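Subject: Re: [translated-fiction] Anyone tried Undetti on audio?

On 14 April, 21:40, a list member wrote:
> I've had Undetti on my shelf for ages and keep stalling by the second
> chapter. I see Terkon have put out an audiobook. Is it the same
> translation as the paperback? And does one narrator manage both
> sisters, or do they blur? I've a long drive coming up.

Yes, same translation, and please do take it on your drive! I finished it last night and I've been pestering everyone at home ever since.

I stalled with the paperback too, in just the same spot (the long bit with the grandmother's letters, I'd guess?). On the page those letters run together and I kept losing track of who was writing to whom. Read aloud, they come alive. The narrator slows right down for them and drops her voice a little, and I stopped worrying about the dates and simply listened.

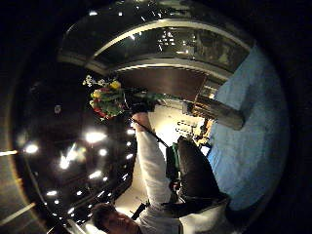

As for the sisters, there's only the one narrator and she manages them beautifully. No funny voices, thank goodness. The elder is a touch clipped and the younger tends to trail off at the ends of her sentences – after a chapter or so I always knew which was speaking, even in the kitchen quarrel where the author leaves out all the "she saids".

One grumble. The paperback has 44 short chapters but the audio files are divided quite differently, so if you like to swap between the two (I do) you'll be hunting for your place. The translator's afterword is missing as well. It's worth reading, but keep it until you've finished, as it gives away what happens at the ferry.

If you get on with it, try Güneş next, from Ornico. It's a much slimmer book at 3000 lines of verse, more or less a novel told in couplets, and I know how that sounds, but I read it in two sittings and went straight back to the beginning! No audio of that one yet as far as I can find. If anyone on the list has heard otherwise, do shout.

Let us know how far you get – I'm dying to talk to somebody about the last chapter.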